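Progress report, 16 November 2021
To: Wian Naidoo, Clenberg
From: Apolinar Figueroa, Gallegos House

Dear Wian,

Thank you for your patience with this one. I meant to write as soon as the big room was usable and then kept finding one more thing to put right before I could say so with a clear conscience (you know how I am!). Well, it is usable, and people have begun eating their lunch in it, so I think I may call that progress.

## The dining room

When you last saw it in April, the room was mostly a place where furniture went to wait. We have gone through every piece since then and decided what stays. Out went the folding tables with the bent legs and a bookcase that had been leaning on the wall for longer than I have worked at the house. Three chairs went to be reglued and have come back very sturdy, though one of them is now a shade darker than its sisters and I have decided to be fond of it.

The light wooden sideboard has stayed, and I am glad we didn't part with it. It holds the plates, the napkins, the spare tablecloths and the board games, and there is still a shelf left over. Mustov quoted us for a new one and it was a fair price, but the old one only needed its hinges seen to, and the money has gone to the lighting instead.

The smaller table keeps its white cloth with the lace edge. I had suggested something that could simply be wiped, and was told very firmly, over coffee, that the cloth was staying. So it is staying, and it goes in the wash with the tea towels.

## The large table

I know this was the item you had questions about. We went with the glossy marble-patterned top, cream and white with the pinkish-orange veins running through it, and the red along the rim. It is brighter than anything we had before, and it throws the light back into the room beautifully, which matters on gray afternoons. The other side of that coin is that it shows every fingerprint. We have settled on a soft cloth and plain warm water after each meal, and a dry cloth after that, and we are keeping the scouring pads well away in the kitchen.

Delivery came to $139, paid out of the furniture line, and the receipt is in the folder with the others.

## Still to do

- Felt pads for the chair legs, on order from Likia
- 4 hooks by the door for aprons
- A second coat of paint behind the sideboard, when we have enough hands to move it
- Decide about curtains (I have opinions, and so does everyone else)

I would love for you to come and have lunch with us before we close the books on this stage. Let me know which day suits and I'll make sure there is soup.

With warm thanks,
Apolinar 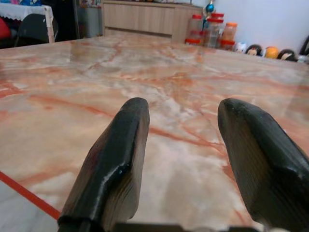 Wian Naidoo: Thank you, Apolinar, I enjoyed reading this. I'm happy with the sideboard decision and with moving that money to the lighting; please just send me a short note of the amount so I can change the budget sheet. Would you also ask whether the tabletop minds hot dishes? I'd put trivets on your list either way, and they can come out of the same line. And yes please to the soup.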